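Sturinis Demonstration Kit — Setup Guide
Section 4: Collecting plate-handling demonstrations with two hand-held grippers

Revised July 2019

You have the recorder running and both grippers talking to it, so now comes the fun part. This section takes you from a bare table to a full set of plate demonstrations that the Wulis policy can learn from. Plates are a wonderful first task! They look simple, they slide, they shine, and the rim gives the fingers a thin thing to grab. If your policy learns to do plates well, you will trust it with a lot more.

Before you start

You need the left and right grippers, the head camera, a light-colored table, a woven placemat and two white plates of the same style. Finish Section 3 (clock sync) first. The recorder will let you go ahead without it, and you will be sorry when the wrist views and the head view drift apart.

4.1 Prepare the table

1. Wipe the tabletop and let it dry.
2. Mark the table position with tape, so you can put it back if it gets bumped.
3. Route the gripper cables down the outside of each forearm. Leave enough slack to cross your hands over the middle of the table.
4. Set the placemat on the far half of the table. Vary its angle a little between batches.

Note: Do not tape the placemat down. A mat that can shift gives the policy something to correct for, and those small corrections are some of the best data you will get.

4.2 Check the fingers

1. Squeeze each trigger fully, then release. Both finger pads should move together.
2. Look at the pad faces. Scuffs and light fraying are fine. Replace a pad if its face has come loose.
3. Open the live view and confirm that both pads can be seen at every opening width.

CAUTION: Keep your free fingers away from the linkage while you squeeze. The links close faster than you expect.

4.3 Record a demonstration

1. Put the plates in their starting spots.
2. Hold both grippers upright at the sides of the table, jaws facing each other.
3. Press Record and wait for the tone.
4. Move the plates as the task card says, at the speed you would use at home.
5. Return to the starting pose and press Stop.

Wrist views and head view from plate work:

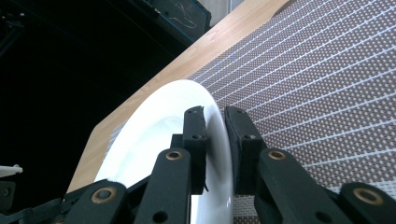
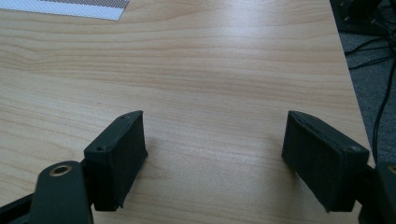
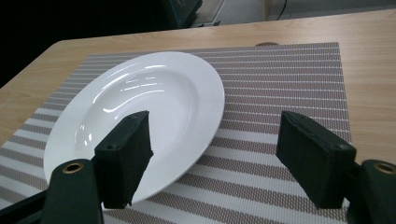
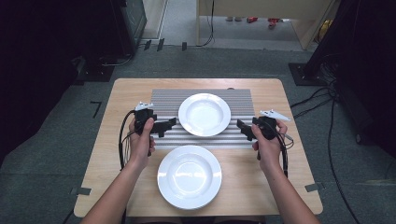

Do 12 demonstrations, then rest your hands. Tired wrists make short, jerky paths, and the policy copies them faithfully. When two people share the work, swap after every batch and type the new name into the operator field.

CAUTION: Ceramic plates chip. If one drops, stop recording, clear every piece and check the pads for slivers before you go on.

4.4 Review what you recorded

1. Open the batch in Kulbridge and play the wrist views side by side with the head view.
2. Mark any take where tracking was lost for more than 7 frames in a row.
3. Keep the fumbles. If you missed the rim and tried again, label the take "recovered" and leave it in.
4. Delete a take only if the recording itself is damaged.

Step 3 surprises new users, so a word on where it comes from. In June, Amra Nedeljković trained two policies on our plate data, one with the recovered takes and one without, using 1000 demonstrations for each. The policy that had seen recoveries would back off and try the rim again after a bad first approach. The other one tended to close its fingers and carry on with an empty grip. We were thrilled — it meant we could quit chasing perfect takes, and collecting became a lot more pleasant.

We have only seen this with plates so far. The cup trials in the Perić workspace are still too few to say anything, and if you collect some of your own we would love to compare.

4.5 If something looks wrong

The plate slips out of the grip. Take hold farther in from the rim, and clean the plate. A greasy rim is the usual cause.

Glare washes out the wrist view. Turn the table a little or lower the blind. Leave some shine in the picture, though. The policy has to work in rooms with windows.

The two grippers disagree about where the plate is. Run clock sync again, then record one short test take. If the gap is still there, redo the hand-eye step in Section 2.

The jaw reads open when it is closed. Unplug that gripper, squeeze the trigger fully, and plug it back in while holding it shut.

When a batch passes review, export it with the "bimanual" preset and go on to Section 5, where training starts.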